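Skurance household claims notes

A small text collection of home insurance claim notes, written in everyday English. Liên Âu put it together from notes donated by customers of the Aguiar office. Names, street addresses and policy numbers were removed before the files were added here.

Contents

556 notes, one per line, in notes.csv
9 claim types, listed in types.txt
Columns: note_id, claim_type, month, text

Water damage is the largest type by far. Storm and theft notes come next. Bicycle claims are filed under theft unless the note mentions a crash.
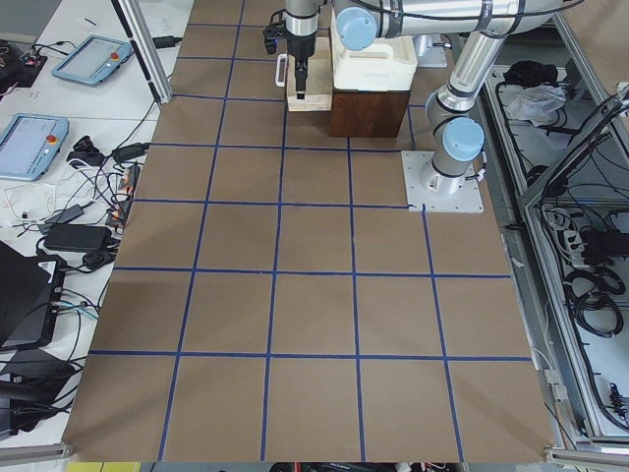
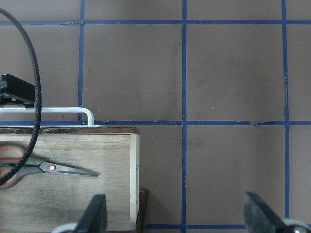
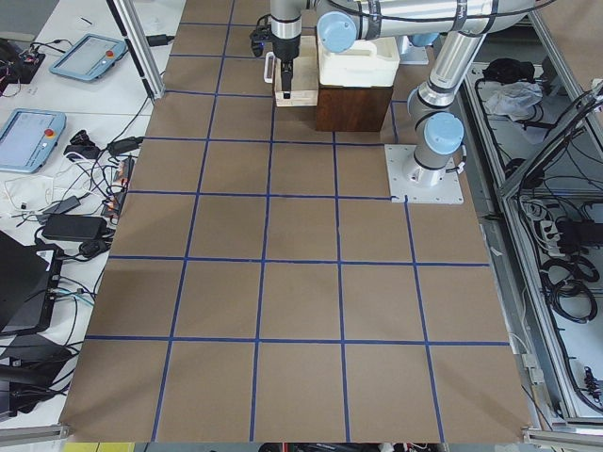
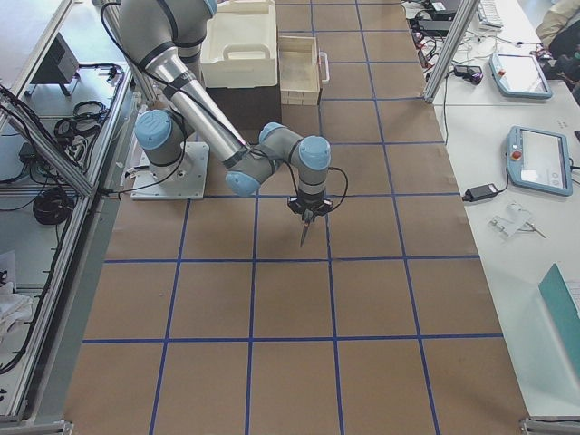 Work surface with the blue tape grid, four views.

Known problems

Some 61 notes have no month. The column is left blank for these.
Notes from the Sekside branch often use "flat" for a flat roof, so a plain word search for apartments will pull in the wrong rows.
Two spellings of "mold" are kept as written.

Changes in version 2

Duplicate notes removed in March. The old Cenarov export had line breaks inside the text column – these are now spaces. Note ids did not change, so there are gaps in the numbering.

Use

Free for teaching and research. Please do not try to work out who wrote a note. Corrections go to Liên Âu, with the note_id in the subject line.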